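The Case for the Plain Box
An opinion from the Office of Dining and Residence, Pemgate College
Jan 12, 2021

Over the past two terms the College has received a steady flow of letters on the subject of bakery packaging in its dining rooms. Most ask that the boxes be done away with and that pastries return to open stands, as they were served in Hamdy Hall for many years. The writers are sincere, and several of their points deserve a fair answer. It is nevertheless the view of this office that the small open box of brown card, lined with paper, should remain the ordinary way of serving pastry at Pemgate.

The strongest argument against it is waste. In June the College recorded 2,029 boxes passing through the Pratholm Room alone, and the figure is not one in which we take pride. A stand is washed and used again the next day. A box is used once. Those who press this point should also consider what became of pastry served on stands. Pieces at the edge dried out by mid-afternoon, glazed items stuck to one another, and whatever had been handled and put back was thrown away at closing. Kitchen records for the last full term of open service show 38 trays of unsold or spoiled pastry. Flour, butter and labor are also resources, and they rarely appear in the letters.

A second objection concerns appearance. It is said that card makes a dining room look like a railway counter. This office does not share that opinion. Food presented in its own box, on clean paper, is easy to see and easy to carry, and a diner who wishes to eat only half may close the lid or fold over the paper and take the remainder to a study room. Diners with a long walk back to the Sestthorpe residences have told us plainly that they would miss this.

There is, however, one matter on which the critics are correct. The College has been too generous with box sizes. A large box should be given for a shared order and a small one for a single item, and too often the large has been handed over for a lone bun. The difference in card is considerable. Beginning this term, serving staff will offer the small box unless the larger is requested. Sheldon Sandhu, who manages counter service, has asked that the two sizes be stacked separately at each register, and we support that request.

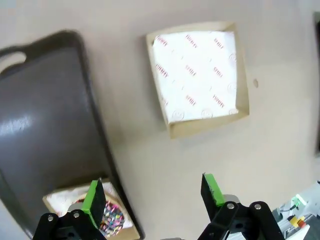 A sprinkled pastry in the smaller box, on a tray, with an empty larger box on the table.

The tray deserves a word of its own. Much of the untidiness attributed to packaging is the result of boxes being carried without trays and left wherever the diner happened to sit. A raised rim contains crumbs and loose sprinkles, and a handle allows a tray to be returned with one hand while the other holds a coat or a book. We would ask every diner to take a tray even for a single pastry, to keep the box on it while eating, and to bring both back to the return shelf. Liners that carry grease or icing belong in the general bin. Clean card may be flattened and placed in the paper bin beside it.

Finally, some correspondents have proposed a charge of eight cents per box. This office opposes the measure at present. A charge would fall on the diner who buys one pastry as heavily as on the one who buys several, and it would be collected before the simpler remedy of correct sizing has been given a proper trial. We recommend a trial period of 13 weeks, after which the figures for both sizes will be posted outside the Pratholm Room. Written comments may be left at the dining office during normal hours.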